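# Tray and Jar Storage: Frequently Asked Questions

This page covers the small-items bench: the teal tray, the clear snack jar, the wire baskets on the walls and the items kept beside them. It applies to every bench laid out to the Ramus plan. For drawers and floor cabinets, see the Dirkholm storage page.

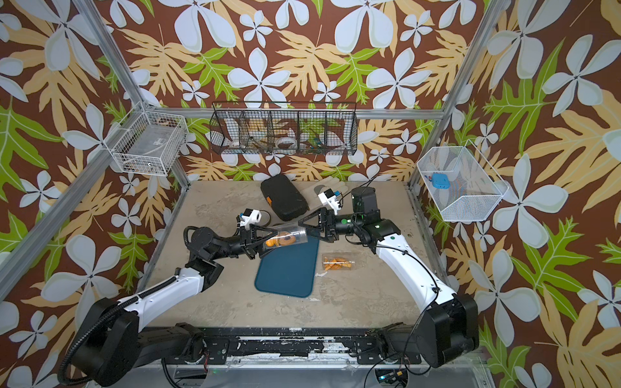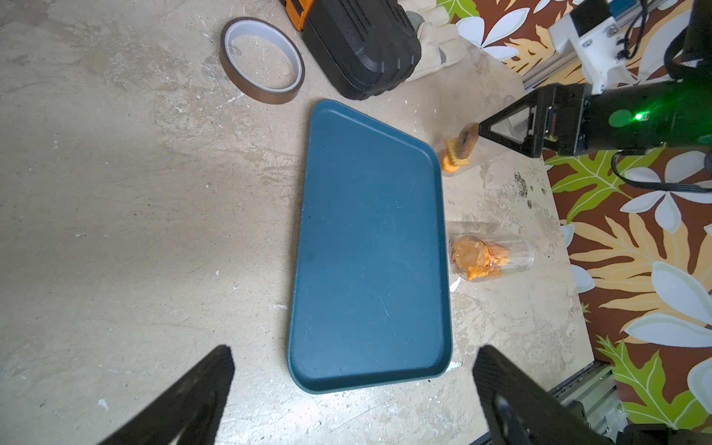
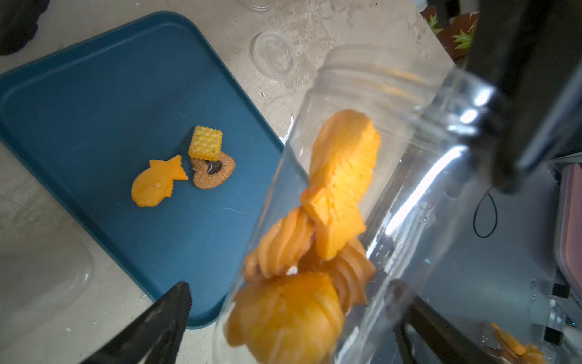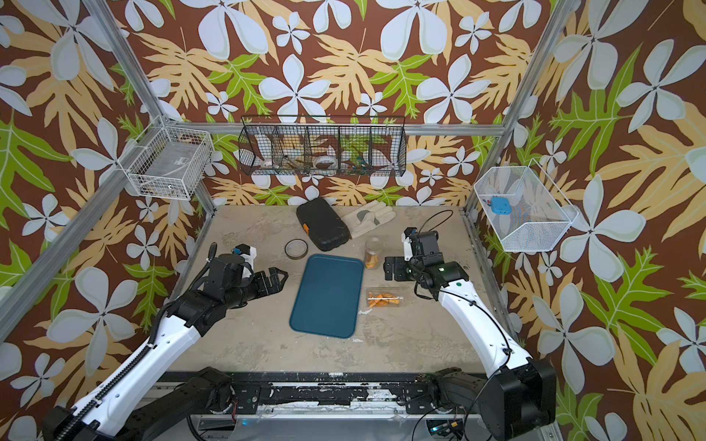
*Page last changed: May. Section "Jar and lid" rewritten.*

## Tray

**What is the tray for?**
It is the set-down area for whatever is going into or coming out of the jar. Pieces go on the tray before they go anywhere else. The bench surface is not used for this, as the pieces pick up grit from it.

**Which tray should be ordered as a replacement?**
A dark teal one with rounded corners and a raised rim. A flat mat of the same color is not a substitute. Round pieces roll off a mat. Order under Orell list number 1450.

**Where does it go?**
In the middle of the bench, with clear space on both sides. A slight angle is acceptable. Do not push it against the black carrying case, which needs room for its lid to open.

**The tray has scratches. Does it need to be replaced?**
No. Fine scratch lines and scuffs are normal wear. Replace the tray if the rim is cracked or if it rocks when pressed at a corner.

**Can pieces overlap on the tray?**
Yes, if each can still be identified from above. A square cracker lying partly on a heart cookie is acceptable. Full stacking is not, because the lower piece gets missed at put-away.

## Jar and lid

**What goes in the jar?**
The orange snack pieces, the fish shapes and the ridged ones included. Other shapes may share the jar if they fit below the neck without force.

**How full can it be?**
Fill to the bottom of the thread. A piece caught in the thread will cross the lid, and the jar will then look closed when it is not.

**Where does the lid go while the jar is open?**
On the bench behind the tray. It should not be placed on the tray, where it takes up space and tends to collect crumbs of foam or dust on the inside face.

**Is it better to pour or pick?**
Pick for small amounts. Pour only to empty the jar, and hold the mouth low over the tray.

**How is the jar cleaned?**
Warm water and dish soap, by hand. Let it air-dry upside down with the lid off. Wipe the pieces with a damp cloth and dry them before refilling. Spots on the outside wall can be wiped off at any time.

## Wall baskets

**What is the divided black basket for?**
Light items in regular use. It has four compartments, and rolls of tape take the two in the middle: white tape in the second, clear tape in the third. Small loose items go in the end compartments.

**Why is the amber tape kept on the bench?**
The Kapton roll is used at bench level and lies flat on its side near the back. It may be moved to a basket if the space is needed. Do not stand it on edge.

**What goes in the white baskets?**
The left one takes the clear plastic box. Turn its label outward where space allows. The right one takes small flat items. Neither should hold anything heavier than 176 g without a second hook.

**Can the baskets be moved to another wall?**
Yes. Use the Chettiar hooks, 2 per basket, and check that the basket does not swing when an item is lifted out.

## Other items on the bench

**Does the black case stay out?**
Yes, at the back, with the orange latch closed. Do not use the lid as a shelf.

**Where does the work glove go?**
Beside the case. It should be clear of the tray and the jar. If the cuff gets caught under the case, lift the case to free it. Pulling will strain the stitching.

**How should the bench surface be cleaned?**
Dry brush first, then a damp cloth. Pale blotches that remain after two passes are to be treated as permanent. Do not use scouring powder.

**What is the put-away order?**
1. Pieces into the jar.
2. Lid on, turned until it stops.
3. Tape rolls back in their places.
4. Tray wiped and returned to the middle.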